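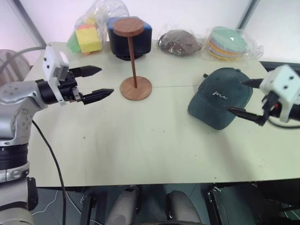 Robot Demonstration Operator (part-time, on site)

Kermani Robotics, Rirville
Department: Data Collection
Reports to: Felista Chege, floor lead
Positions open: four
Schedule: weekday mornings or afternoons, five hours per shift
Length: six months, with possible extension
Apply by: 2026-02-09

About the job

Kermani is hiring operators to show two-armed robots how to do household tasks by remote control. You hold a pair of hand controllers, the robot's arms copy your movements, and the software saves what the arms and cameras record. Each recording is called a demonstration. Our training group uses the demonstrations to teach the robot to do the task without an operator.

You do not need a technical background. Two of our current operators came from food service, one from a sewing shop and one from dental assisting. The work calls for steady hands and the ability to do the same small thing many times while still paying attention to it.

The project you would join is named Jillell. It covers 49 tabletop tasks, including putting a cap on a stand, stacking, opening bags, folding and sorting. The first round closed with 2,407 accepted demonstrations. The second round starts in February and will repeat some of the harder tasks with different objects and different starting positions.

What a shift is like

You are assigned one station and usually one task for the whole shift. Felista or the shift lead goes over the task card with you before you start. The card says which objects are on the table, where they may be placed, what counts as finished and which mistakes mean the recording has to be thrown out.

A typical run goes like this. You set the table according to the card. You bring both arms to the start position and check that the grippers open and close. You press record, do the task, bring the arms back and press stop. Then you mark the recording as good, usable or reject, add a note if something odd happened, and set the table again for the next one. On most tasks you will do this 50 times in a shift. Some tasks are slower and have a lower target, which is printed on the card.

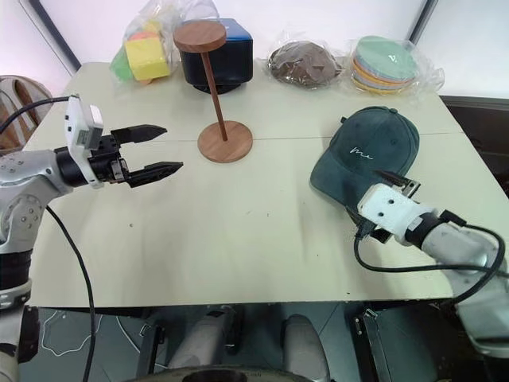
Station setup for the cap and stand task, with the right gripper at the brim of the cap and the left gripper open.

The cap task is a fair sample of the middle difficulty. The cap has to be picked up by the brim, lifted clear of the table and lowered over the top disc of the stand. The stand must still be upright at the end. New operators tend to grip too far in, and then the brim folds. They also tend to forget about the second arm, which may be used to steady the stand. Expect to spend your first week on easier tasks before you get to this one.

Other things stay on the table during a task, toward the back. You leave them where they are unless the card tells you to move them. If you bump one during a recording, write it in the note. The recording may still be fine.

What you will do

Operate two robot arms by remote control and record demonstrations.
Set up and reset objects by hand between recordings, with the arms in the hold position.
Label each recording and write short, clear notes.
Watch back a sample of your own recordings at the end of the shift.
Clean the table, the objects and the gripper fingers on the schedule posted at each station.
Report a loose cable, an unusual noise or an arm that does not follow the controllers, and stop work at that station until someone has looked at it.
On some days, guide an arm directly by hand for tasks that need slow contact, such as sliding a lid.

How we want the tasks done

Please read this part before applying. It is where most people find out whether they would like the job.

Move at an even pace. A demonstration done in a hurry usually has to be repeated. Very slow ones are a problem too, as long pauses in the middle are hard to use in training. Decide what you are going to do before you press record.

Do not try to be clever. If the card says the left arm steadies and the right arm lifts, do it that way in every recording, even if you find a quicker way. Tell the shift lead about the quicker way. We have changed several cards after an operator spoke up, and the cap card is on its third version.

If you miss a grasp, open the gripper, back off a little and try again. One retry is accepted on most tasks. We keep a share of these on purpose. A dropped object that leaves the table is always a reject.

You will look at the work from more than one angle. The main screen shows the view from the head camera, and a smaller one shows the wrist cameras. The wrist view is the one to use for the last bit of an approach, when the arm itself can block what you need to see from the head camera.
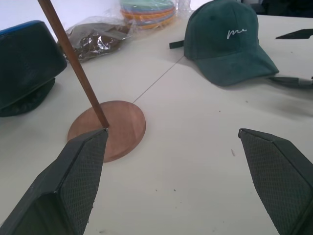 Judging depth from a flat screen takes practice. Most people are uncomfortable with it on the first day and used to it by the end of the second week. We do not measure your output during those two weeks, and there is no target to meet.

What we are looking for

Required:
Age 18 or older and allowed to work in the United States.
Normal or corrected vision, with or without glasses.
Able to use both hands with small controls for up to 50 minutes at a time, with a break after each block.
Able to sit or stand at a station. Chairs are adjustable and you may switch during the shift.
Able to read task cards and write notes in English.
Reliable attendance for the shift you choose.

Helpful, not required:
Experience with game controllers, sewing, instrument playing, lab work, model building or repair work.
Earlier work in data labeling or quality checking.
Left-handed applicants are welcome. The controllers work the same for either hand, and we would like a better mix of operators.

If you need an adjustment to the station or the schedule, tell us when you apply and we will talk about it before the trial session.

Pay and terms

This is paid hourly employment and you would be on the Kermani payroll. The rate for your shift is given in writing with the invitation to the trial session, and paid training starts on day one. Operators who stay through the end of the second round receive a completion payment of $1,000. Recordings marked as reject do not affect your pay.

All work is done at our Rirville building. There is free parking behind it, and the Ileldale bus stops across the street. The work cannot be done from home.

The cameras record the table, the arms and sometimes an operator's hands during a reset. Sound is not recorded. You will be given a consent form that says how the recordings are stored and who may use them. Please ask about anything in it that is unclear.

How to apply

Send a short message through the application form. Tell us which shift you want, when you could start and something you have done that took patience and careful handwork. A resume is fine but you do not have to send one.

Zohreh Rezaei reads all applications and replies within five working days. If it looks like a match, you will be invited to a paid two-hour trial session with Shafiq Gunawardena. You will get a short safety talk, practice moving the arms with nothing on the table, and then try two simple pick-and-place tasks. You are not expected to be good at it. Shafiq will be looking at how you follow the card and what you do after a mistake.

Wear closed shoes to the trial and leave loose bracelets and scarves in the locker. Bring a photo ID for the front desk.

Questions about the work itself can go to Felista Chege. Questions about pay, scheduling or paperwork go to Zohreh Rezaei. Both can be reached through the contact page.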